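Right, I'm on the train home from the Inon open day with a flat-ish phone and far too much to say, so this is going to be a thread. Robots! Kitchens! Simulated ones, mostly, but bear with me.

Quick background for anyone who doesn't know it. Inon have the top floor of the old Flovport building, and every November they open the doors for an afternoon and let people wander round and ask daft questions. I asked a lot of daft questions.

First stop was the kitchen demo. It's all computer-rendered: one white arm, one marble worktop, and things to pick up. They had it going on a huge screen at the front, with room for 30 of us on benches. 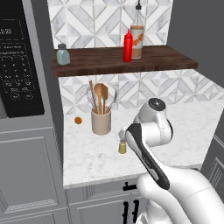
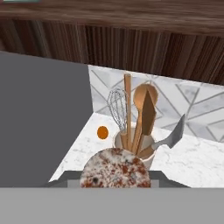

I love how ordinary the kitchen is. Whisk, wooden spoon, spatula, all stuffed in a crock like they are in mine. Somebody modelled the grout lines!

Hemi Tautahi was running the session and he was brilliant. Very calm, very patient, and he never once made anyone feel silly. A lad near me asked if the robot "knows it's in a kitchen" and Hemi took it as a proper question and spent ages on it.

His answer, badly squashed by me: it gets pictures from its cameras and it knows where its own joints are, and it has to work out the next little movement from that. Then the next one. Then the next one. There's no script saying "now go to the jar".

He talked a lot about what a camera mounted on the hand gets you. You see the last few centimetres really well, but whatever you're holding can block a good part of the view. I'd never thought about that. My own hands are in my way all the time when I cook and I just sort of lean round them.

Why do it in simulation at all? I asked that one. Hemi said you can put everything back where it was in an instant, and nothing gets smashed. He also said it's dead easy to fool yourself, because a simulated jar is a very well-behaved jar. Real ones are sticky and someone's left the lid half on.

They call the simulator Wike. I asked what it stands for and got a shrug.

Then we got to have a go!! You sit at a desk with a little handheld controller and drive the arm yourself. 2 minutes each, with a queue down the corridor. I was so sure I'd be good at this.

I was not good at this. Depth is the killer. I kept closing the fingers on thin air in front of the thing I wanted, over and over, with a row of ten-year-olds giving me advice. Very good advice, as it goes. "Go lower. No, LOWER."

Got it in the end, on my sixth try. Small cheer from the benches. I'm putting it on my CV.

The girl after me did it first time, one-handed, while talking to her mum. I've decided she'll be running the place in a few years.

After that there was a tea break (decent biscuits, the oaty kind) and then a short talk about Vadow, which is their scoring tool. It goes through the recorded attempts and marks each one against the task. I thought this would be the dull part and I ended up filling two pages of my notebook.

The bit that stuck with me: deciding what counts as "done" is really hard. If you ask for a jar to be moved and it's moved but it's lying on its side, is that a pass? What if it's upright but right on the edge of the counter? The room properly argued about it. A retired dinner lady behind me was very firm that lying down is a fail, and I'm with her.

Someone asked when it'll be doing the washing up at home. Hemi laughed and said he wasn't going to give a date, and then talked about how much trouble wet glass gives to cameras. I liked that he didn't oversell any of it. He showed us a reel of runs that had gone wrong, too, and it got the biggest laughs of the day.

My favourite on the reel was an arm that carried its jar beautifully the whole way across the counter, stopped above the right spot, and then took it all the way back again. Same, mate.

A few practical things as people have been asking in my replies. It's free. You do need to book, and the slots went quickly. There's a lift, but it's round the side by the bike racks and the sign is tiny. Bring a jumper, the demo room is freezing.

They're planning another one in June with longer turns on the controller, and I've already put my name down. I have been practising picking things up with one eye shut, which Hemi suggested as a joke, I think.

Phone's on 6 per cent and my stop's next. If you were there and you've got a clip of the dinner lady laying down the law, please send it to me!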